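Section 4: Adding a film to your Umier catalogue

By now you should have Umier installed and a shelf or two set up, and if you've got this far without losing your temper then well done, the fiddly part is behind you. This section deals with entering older films, particularly the ones that went out under three titles and in two different lengths, as so many of the good old chillers did. Have the disc or tape beside you with its case, and a cup of tea if you're the sort who likes to do a whole shelf in one go (I am, and I always regret it by the second pot).

4.1 Entering the title

1. Open the shelf you want and choose Add Film.

2. Type the title as it appears on the screen in the opening credits. Cases are often wrong! My own copy of The Widow of Ganville calls itself The Ganville Widow on the spine and something else again on the disc.

3. Press Look Up. Umier will search the Stusance list, which held 3,844 horror and mystery titles when this guide was last revised on Nov 25, 2020.

4. If your film comes up, check the year and the director before you press Accept. Remakes sit right next to the originals and it's dreadfully easy to pick the wrong one.

5. If nothing comes up, press Enter By Hand and carry on to 4.2.

Note: Leave off "The" and "A" when you search. Umier puts them back for you afterwards.

4.2 Other titles

1. Go to the Also Known As box and type each alternative title on its own line.

2. After each one, put the country in brackets, so that British and American release titles don't get muddled.

3. Tick Main Title beside the one you'd like to see on your shelf. You can change your mind later and it won't disturb anything else.

Caution: Don't make a second entry for the same film under its other title. Umier will treat them as two films, your viewing notes will be split between them, and putting them back together means copying everything across by hand.

4.3 Running times and cuts

This is where most of the letters come from, so do take it slowly.

1. Play the film to the end and write down the time shown on your player. The time printed on the case may belong to another version altogether.

2. Enter it in whole minutes under Running Time.

3. Choose Full, Cut or Not Known from the Version list. A second feature of 62 minutes may be perfectly complete, so don't go choosing Cut simply on the strength of it being short.

4. If you own two versions, press Add Version and fill in the new line. Both will then sit happily under the one title.

Note: Tapes and discs from the European system run a little faster than the film did in the cinema, and a few minutes will go missing on a longer feature with not a frame removed. Tick the Speed box and Umier will work out the cinema time and show it underneath.

4.4 Cast and your own notes

1. Add players in the order they're billed. There's room for 18 names, and I've yet to meet a haunted house picture that needed more.

2. Use the Role box for the character. If an actor plays twins, or a count and his own ancestor, put both with a stroke between them.

3. Write whatever you please under Notes, up to 900 characters. The Esposito layout prints your notes beneath the cast; the plain layout leaves them off.

4. Press Save, and wait for the shelf to reappear before you close the window.

Caution: Pressing Back before Save will lose the notes, though the title and cast are kept. We hope to mend this in the April update.
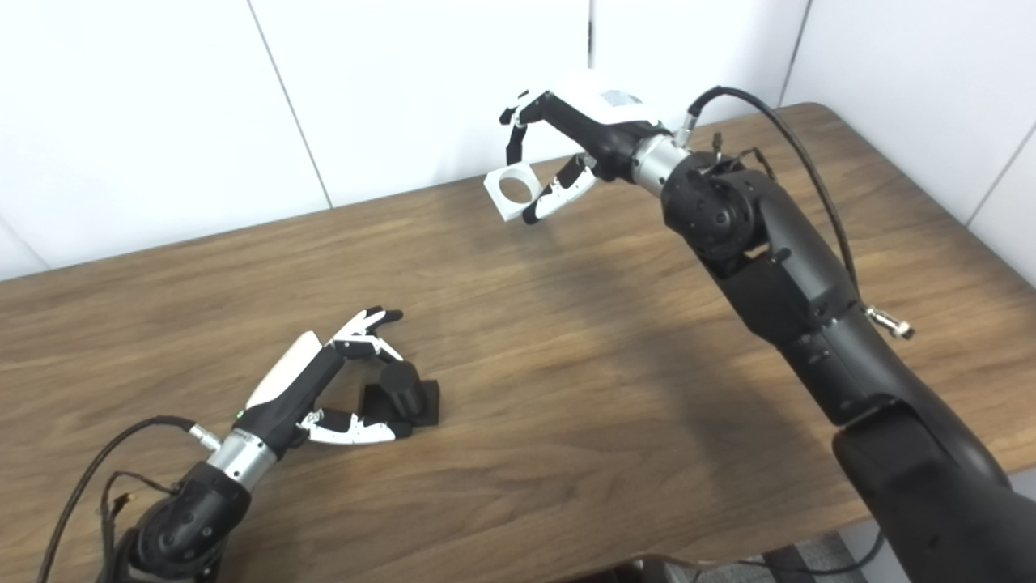 Darlene Lachance: Could you add a line to 4.3 about double bills? I have two features on one disc and I put the whole disc time in against the first film, so Umier had me down as owning a very long vampire picture indeed. I went back and gave each film its own entry with its own minutes, and the Speed box worked nicely after that.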